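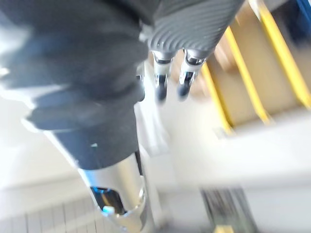

4.2 Rows, pairs and the habit of laying things out

When we first set out to study how people arrange small parts before putting anything together, we expected to write mostly about bins and labels, and we ended up writing a good deal about color. Edges matter to people who carry things. The stairs at the Clerkville site have a bright yellow strip on each step, and the same wish to make a border easy to find came up again and again in our interviews, usually when we had asked about something else entirely - lighting, say, or lunch breaks.
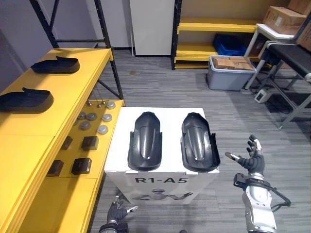
Samah Chraibi felt we were giving color too much credit, and argued that a pair of matching parts kept side by side will be found faster than anything on a bright surface. We took the point, and coded pairing separately in all 359 layouts.

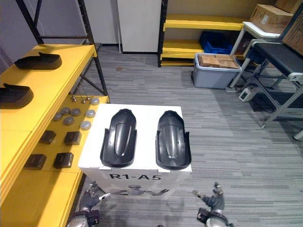
Reading time for this section: 5 minutes

Like parts nearly always stay together, even when the rows wander. Round gray pieces share one stretch of the lower yellow level and the square blocks have their own, while the long black shells are set out two by two. We grew rather fond of these loose rows, which Bensaid calls "soft sorting" in its shop notes, and we have kept the term in the discussion of the May sessions. 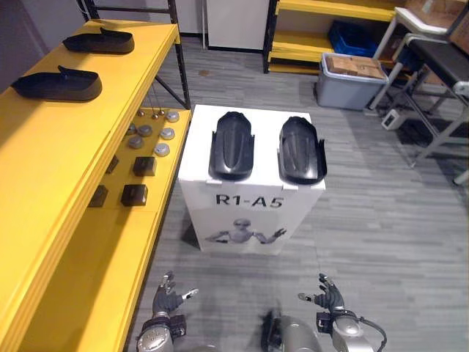 Figure 2. Soft sorting on the lower yellow level, with one pair of black shells on the white stand.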